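Towels, Dishcloths and the Great Linen Closet Sort-Out

August — by the Plirusus home page

I have a linen closet the size of a phone booth, and for years I treated it like a place to hide things. Sheets went in, towels went in, the door got a hip check, and I walked away. Then one evening I went looking for a clean hand towel and an entire shelf slid down onto my feet. So I took everything out, and I mean everything, and I've been much happier with that closet ever since! These are the habits that stuck.

Empty the whole shelf first

I know it's tempting to tidy around the edges. Don't do it. Pull out one full shelf, put it all on the bed or the floor, and wipe the shelf down while you're at it (mine had a layer of fluff I could have knitted with). I counted 64 towels and cloths for a household that does laundry twice a week. Half of them I'd forgotten we owned, and one set of guest towels still had the paper band around it.

Then I set up three heaps: keep, rags, give away. If a thing sat in my hands for more than 10 seconds while I dithered, it went to rags. You can never have too many rags if you own a bicycle or a dog, and I own both.

Put the towel on something dark

When I'm folding tan or cream towels, I like a dark surface under me. On my white bedspread I can't see where the edges are, and I end up with one corner poking out of every single fold. A dark mat or a dark blanket fixes it. Light towel, dark background, and you can see straight away if your edges line up. Go the other way round for navy and black towels.

It helps to have a bit of room on all sides, too. Bath towels are bigger than you think once they're opened flat, and if half of yours is hanging off the table it'll pull the rest with it. I do the big ones on the floor and the little ones at the counter.

Start from a crumpled towel without losing your temper

Most towels come out of the basket in a wad. My old method was to grab any bit of edge and shake, which works about as well as you'd expect with a tired wrist and a ceiling lamp. Now I lay the wad down, find one corner, and follow the edge along with my fingers until I get to the next corner. Once I've got two corners on the same short side, I lift, give it one good snap, and lay it down flat. The hem is your friend, since it feels thicker than the rest and you can follow it without looking.

Smooth from the middle out with the flat of your hand. Creases near the hem will fight you — leave them, they vanish once the towel is stacked under a few others.
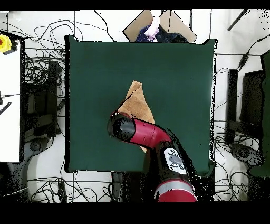 Fold in thirds, then stop fussing

My folding is the plain kind. Long sides in to make thirds, then in half, then in half again. The folded edge faces the front of the shelf so you can pull one out without dragging its neighbors along. For hand towels I skip the last fold, or they turn into little bricks that won't sit on top of each other.

I tried rolling for a month. Rolled towels look gorgeous in a basket and mine came undone every time somebody so much as opened the door. If you have deep baskets, go for it! If you have wire shelves like me, fold.

Use a cardboard box for the in-between stuff

You don't need to buy bins right away. A plain open box with the flaps turned out does the job nicely while you're sorting, and you can write on it, which I can't bring myself to do on anything from a store. I keep one box for things that need mending and another for things going to a new home. When it's full, it leaves the house. That's the rule, and I break it maybe twice a year.

I did finally treat myself to a Tikholm basket for the washcloths, and I love it, but I used a shoebox for four years before that and the washcloths never complained.

Keep them soft and fluffy

- Go easy on the detergent. I use half of what I used to and my towels feel better for it.
- Skip the fabric softener on towels. It leaves a coating, and a coated towel just pushes the water around on your back.
- Shake each one before it goes in the dryer and again when it comes out.
- Wash new ones by themselves the first couple of times. I have a Gavano set in brown that shed enough fuzz to stuff a pillow.
- Make sure they're dry all the way through before they go in the closet, hems included. The hems are always last.

How many to keep

For our house I landed on 4 bath towels a person, plus a small pile for guests and the beach. That covers one in use, one in the wash, one on the shelf and one for the day the washing machine decides to flood. If you have swimmers or small kids, add a couple.

Dishcloths I don't limit, I go through them like napkins. They live in the kitchen drawer by the stove, stood up on end like file folders, and the raggedy ones go to the back for spills.

The whole closet took me one afternoon and a pot of coffee. The top shelf is still full of tablecloths I haven't dared to unfold, so I'll do those when the weather cools off.

Last updated: August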